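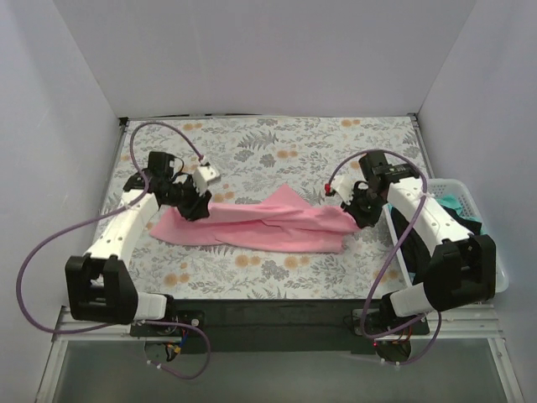
Wastton twin-arm bench kit, with Vass two-finger grippers

Stock code 1444. Sold as a pair of arms, two grippers, base plates and cable set. Mat, walls and laundry are yours to find.

Wastton's leaflet says the kit "handles fabric with ease". We sell the thing and we would not put it that strongly. A crumpled pink cloth on a patterned mat is a fair test for any gripper, and we'd ask you to judge by that sort of job before you judge by the leaflet.

What we found on our own bench

The Vass fingers are narrow at the tip and get hold of a gathered end well enough. A single flat layer is harder. Set the height too low and they press the cloth into the mat; too high and they close on air. We spent most of a Thursday on height alone, and 11 tries in we were still changing it.

The Linov fingers, sold separately, are wider and softer. They slip less on thin cotton but are clumsy at corners. Wikeck's own comparison puts Linov well ahead. Wikeck also sells Linov, so read it with that in mind.

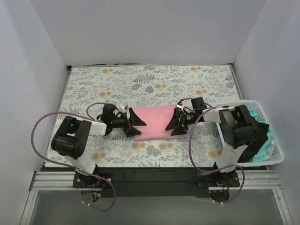 Both grippers at the ends of the cloth, laid flat across the mat.

Cables

The purple cables are long and need room. They loop out past the arms and hang over the front edge. Allow for this if you plan to close in the sides, and check that nothing can snag underneath.

Before you order

The arms want a stiff front rail to bolt to. A kitchen table will not do.
Spare finger sets: 58 pounds a pair, Vass or Linov.
Lead time: some 11 working days, longer in November.
Folding software is not included. The demo program moves both arms and opens and closes the grippers, and that is all it does.

Returns accepted if the grippers have not been drilled or glued. Please ask us about your fabric first, and send a piece if you can spare one.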